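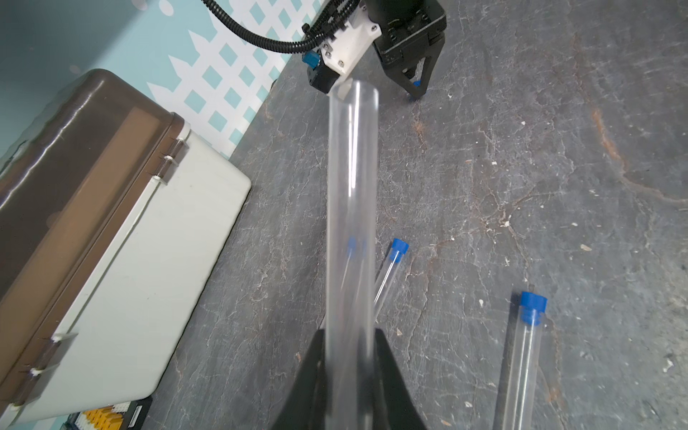 Balthasar Riedl
Laboratory Planning Officer, Curnham

4. Equipment planning for the tube-handling cell

4.1 Scope of the purchase

The cell was planned as one purchase with three budget lines: the two arms with their grippers, the parts mounted on the grippers, and the consumables. In the first draft of the budget the second line did not exist. It was assumed that brackets, cables and cameras would be included in the offer of the arm supplier, and this was the main error of our planning. Both suppliers which answered our call, Idoter and Draradent, quoted the arms with bare flanges and a standard pair of fingers.

Figure 2 shows the two grippers at a large clear tube. One gripper holds the tube at its lower end, and the other is above the open rim with a small blue piece between its fingertips. The bracket on the upper gripper is 3D-printed and fastened with screws. We compared printing with ordering machined parts, and printing was chosen, as the shape of the bracket was changed several times before March.

Figure 2. Two grippers working at a large transparent tube, with capped test tubes on the table.

4.2 One arm or two

The question most often asked by the finance office was whether one arm would be enough. A single arm needs a fixed holder for each tube diameter, and the holder must be exchanged when the diameter changes. With two arms, the first gripper takes the role of the holder. We asked for a price for a full set of holders and received an offer of 608 euros per diameter. For our present range of tubes the holders are still cheaper than a second arm. We decided for the second arm all the same, as the range is expected to grow and the changing of holders would have to be done by the technician on the evening shift.

4.3 Consumables and reserve

For the trial period we reserved 4000 euros for tubes, caps and storage boxes. Tubes used for practice were booked separately from tubes used for samples, so that the cost of setting up the cell could be followed. We also planned 27 spare finger pads. This number was taken from the Çınar laboratory, where a similar cell is in use, and we have no own data yet to confirm it.

A reserve of 20 per cent was added to the second budget line only. For the arms the price is fixed by contract, and for the consumables an order can be made smaller at short notice. Cables and mounting parts are more difficult to foresee, and we would advise other laboratories to ask for these items by name in the call for offers.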